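About Neltance

Neltance is a membership library and reading school for literature in translation. It was founded to give readers in small towns access to books that seldom reach the shelves of a local bookshop, and it continues to do so by post, by loan and through its programme of taught courses.

The lending collection

Members may borrow from a collection of novels, short stories, memoirs and poetry, all in English translation. Books are sent out in parcels of up to 40 titles to reading groups, and singly to individual members. Loans run for two months and may be renewed once, unless another group has asked for the same title. Return postage is paid by Neltance within the United Kingdom.

The collection is strongest in the literatures of the Baltic, the Adriatic and the Caucasus. Our holdings from Central Africa and the Pacific are smaller than we should wish, and purchases in the present year are directed mainly to these.

Courses

The school offers evening courses in the reading of translated fiction. No knowledge of another language is required. Each course follows one region or period and is taught in small classes, with a printed reader supplied at the first meeting. A summer school is held each August at Marino, our residential house, where 170 places are available across four weeks. Bursaries cover the full fee for members under 25 — applications should be made in writing before the end of spring.

Those who wish to begin translating for themselves may apply for the Telano course, a year of guided study which ends with the preparation of one short story for print.

Publishing

Skallutari is the imprint of the school. It issues two books a year, each in a first printing of 1,000 copies, of which 300 are set aside for members and reading groups. Translators are named on the front cover and receive a share of sales. Titles are chosen by the teaching staff from proposals sent in by translators, and we regret that we cannot consider work submitted without a sample in English.

Governance and membership

Neltance is an independent body, supported by subscriptions, course fees and the sale of books. Membership is open to any person aged 16 or over, and to schools, prisons and hospitals at a reduced rate. The annual report is sent to all members and may be requested from the office — there is no charge for a copy.

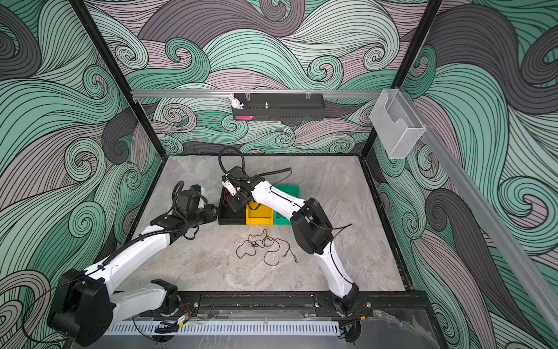
Two robot arms against wave-patterned wallpaper.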